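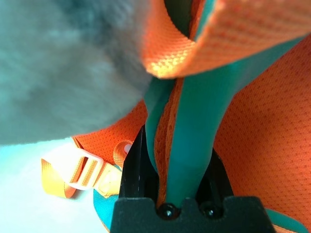
오른쪽 손목 카메라 시점. 그리퍼가 가방의 청록색 끈을 집고 있다.

Larari 양팔 조작 학습 세트: 연질물 가방 과제

읽는 시간 3분

Larari는 천, 끈, 봉제물처럼 형태가 변하는 물체를 양팔로 다루는 정책을 학습하고 평가하기 위한 장비 구성입니다. 머리 카메라 1대와 양쪽 손목 카메라, 평행 그리퍼 2개, 제어기와 학습 소프트웨어 Kaken을 함께 공급합니다.

연구 방법

가방 과제에서는 한 팔이 어깨끈 쪽을 잡아 본체를 고정하고 다른 팔이 나머지 작업을 맡습니다. 원격 조작 시연 400회를 수집한 뒤, 두 팔의 동작을 하나의 정책으로 출력하는 방식과 팔마다 정책을 따로 두는 방식을 비교했습니다. 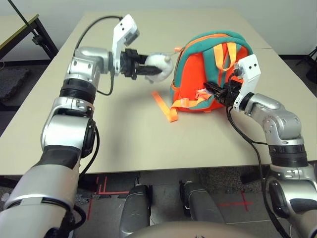 두 방식 모두 같은 시연과 같은 카메라 입력을 사용했습니다. 평가 때는 가방의 방향과 끈의 위치를 매번 바꾸었고, 그리퍼가 끈을 놓치면 실패로 기록했습니다.

결과

단일 정책의 성공률은 거의 58%였고 분리 정책은 이보다 15%포인트 낮았습니다. 차이는 주로 한쪽 팔이 당길 때 다른 팔이 따라가지 못하는 구간에서 발생했습니다. 손목 영상을 빼면 두 방식 모두 끈을 잡는 단계에서 실패가 늘었습니다. 버클을 채우는 동작은 이번 평가에 포함하지 않았습니다.

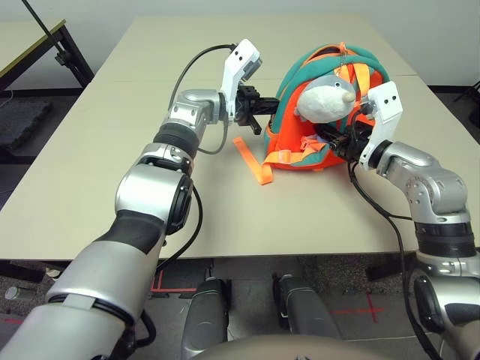 구성 및 주문

기본 구성: 양팔 본체, 그리퍼 2개, 손목 브래킷, Kaken 사용권
선택 품목: Pitkänen 교체용 손가락, Ostatska 작업대
소프트웨어 지원: 2031년 12월까지

시연 데이터는 기본 구성 구매 기관에 제공합니다. 작업대를 따로 준비하는 경우 주문서에 상판 높이를 적어 주십시오.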